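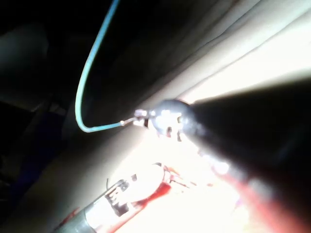 Robot stitching in the skills lab - what it did to our jobs

Forum: Sterile Processing, Scrub and Lab Techs > Shop Talk

benchside_lou
March 28, 2019
I run the bench at the Grisora surgical skills lab and we just wrapped up 32 sessions with the stitching mode switched on. I wanted to write this up while it's fresh, because a year ago I was in this same forum moaning that I'd be out of a job by summer. I'm not! I'm having more fun at work than I've had in ages.

Quick background. We train surgeons and residents on the two-arm setup. Used to be that a person drove every move from the console and I stood at the table all day, swapping instruments, feeding suture and trimming tails. Now the trainee marks the two edges, sets the spacing, and the arms place the stitches while the trainee watches with a foot on the stop pedal. I still load everything and I still cut in when a thread snags. The big change is that I'm looking at the work instead of looking at the clock. I can see a bad angle coming and say so, and people listen (even the attendings, mostly).

Logged stitches so far: 1,395. Yes, I'm proud of that number.

tray_nine
Good for you, but what happened to the second tech? Every post like this has a second tech who goes missing somewhere around paragraph three.

benchside_lou
Fair question. We had two on the bench and we still have two. Omar Hourani moved over to prep and instrument care three days a week and he's back with me the other days. He asked for it. His shoulders were shot from reaching across the table. I won't pretend every lab would have kept both of us, though. Our manager, Qusai Hamdan, went to bat for it and had the hours on paper to back him up.

mpetals
I'm jealous. At Skoltton they brought in something similar and the first thing to go was overlap between shifts. So now there's nobody to hand over to, and when the arms fault at ten to three you're alone with a trainee who's never seen the reset screen. The machine is great. The schedule they built around it stinks.

tray_nine
^ this. I've got no quarrel with the robot, it's the spreadsheet that shows up a month later.

knotworthy
Can someone talk about knots? Our trial unit (Rivetti bench, older software) was lovely at spacing and terrible at tension. I spent my days redoing loose ones, so in my case automation gave me more hand work, and fiddlier work too.

benchside_lou
Oh, happy to!

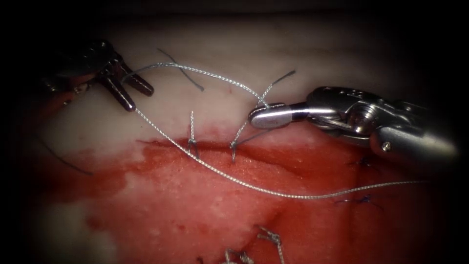

Tension was our headache for the first couple of months as well. What fixed most of it was slowing down the pull and giving the thread more room before each throw. We also changed how I do my checks: I look after each stitch now, where I used to wait for the end of the row. With braided thread strung from the jaws on the left all the way over to the driver like that, a big open loop on either path can catch on a tail from the stitch before, so I want to know where every loose end is. There's a short cut piece lying up on the white layer, too, and bits like that are mine to pick off before they get dragged into the wound edge. It's a small job but I'd hate to see it taken off the list.

knotworthy
Slower pull, huh. We were told to leave the speed alone. I'm going to go ask who decided that.

OR_gal_retired
I did 30-plus years on my feet and I want to put in a word for the residents. How are they supposed to get good hands if the arms do the stitching? You learn tissue by tearing some. I'm not against it, I just think somebody has to be able to close when the power goes out.

benchside_lou
No argument from me. Our rule is that they do the first half of every session by hand at the console, and the mode stays locked until Qusai or I sign off. Some of them grumble. But then they watch the arms do the same row and start noticing things about their own spacing, and they want another go by hand. I love that part of the day!

mpetals
See, that I'd sign up for. Did you have to fight for the sign-off rule?

benchside_lou
A little. The first plan had the trainee unlocking it on their own after a training video. Omar wrote a one-page list of everything the two of us had caught by eye in May, stapled it to the plan, and that was pretty much the end of that.

tray_nine
Ok, I'll give you that one. I still think you got lucky with your manager. Would you be willing to share the list with the names taken off? We've got the Srour people coming in to talk to us and I'd like to walk in with something on paper.

benchside_lou
Sure thing, check your messages tonight. Ask them about fault resets on short shifts - mpetals is right, that's the one that bites.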